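Home | Ask | Woodcare | Log in

Small knot in maple board - fill it or leave it?
Fernanda Morais, Friday

My kids build on this board every day, and I do love its wavy grain - but should I fill the little knot?

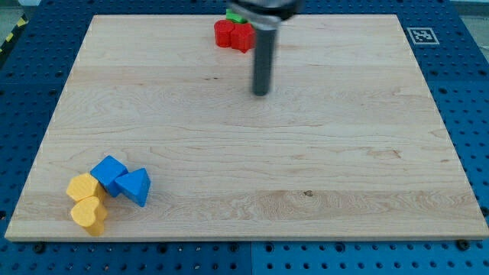 Maple board with the blocks out, knot toward the right.

erkell27
Oh, leave it, please! If a fingernail doesn't catch, just sand lightly with 450 grit and wipe on a bit of oil.

Valente
Filler. Always.

2 answers | 30 views | Share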